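ALSTEAD PUBLIC LIBRARY DISTRICT
Minutes of the Regular Meeting of the Board
Held Aug 31, 2019, Main Branch, Upper Meeting Room

1. Call to order
The Chair called the meeting to order at 9:30 a.m. A quorum was present. The agenda was adopted with one change: item 7 was moved ahead of item 6 at the request of the Director.

2. Minutes of the previous meeting
The minutes were approved as circulated, with the spelling of "Plitstead" corrected on the second page.

3. Circulation and membership
The Director reported 1,130 active cards at the Plitstead branch. Interlibrary loans continue to run slow on the northern route, and the courier has been asked to restore the second weekly stop. The Board noted the report.

4. Fines and overdue materials
The Board resumed discussion of the proposal to end overdue fines on children's materials. The Vice Chair stated that the loss of income could be met from the book sale account for the first year. Two members asked that replacement charges for lost items stay in place. It was moved and seconded that fines on children's materials end with the start of the new fiscal year, replacement charges to remain unchanged. Motion carried, one opposed.

5. Roof, Main Branch
Fuchs has completed the repair above the periodicals room. The final invoice has not been received. The Director was instructed to hold the last payment until the gutters on the alley side have been inspected — the written agreement covers both. The stained ceiling tiles will be replaced by district staff.

7. Catalog system
The contract with Brata ends in February. The Director presented the renewal terms, under which the district would commit for 3 years. Staff are satisfied with the checkout module but report that holds placed by phone must still be entered twice. The Board asked for a written answer from the vendor on this point before any vote. Item tabled.

6. Reading room, Plitstead Branch
The Board reviewed the request for new tables. The present ones do not match in height and cannot be pushed together for group use. A white top and a light wood floor were discussed as a general direction. No model has been selected.
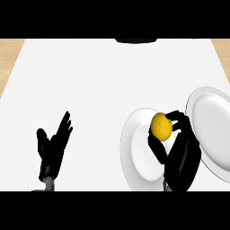 Marchetti, writing to the Board by letter, asked that at least one table be high enough for a wheelchair and that it not be placed beside the restroom door, as the current one is. The letter was received and placed on file. The Director will include the request in the call for bids. It was moved and seconded that bids be sought for tables seating 20 readers in all. Motion carried.

8. Public comment
A resident asked whether evening hours at Plitstead would return. The Chair replied that the matter depends on staffing and will be taken up with the budget.

9. Adjournment
There being no further business, the meeting was adjourned at 11:05 a.m.

Respectfully submitted,
Secretary to the Board

Shared 3 times — 0 comments

Recent items
Notice of Budget Hearing
Summer Reading Report
Call for Bids: Reading Room Tables
Meeting Room Use Policy (revised)

Alstead Public Library District | Contact the Board office | Back to top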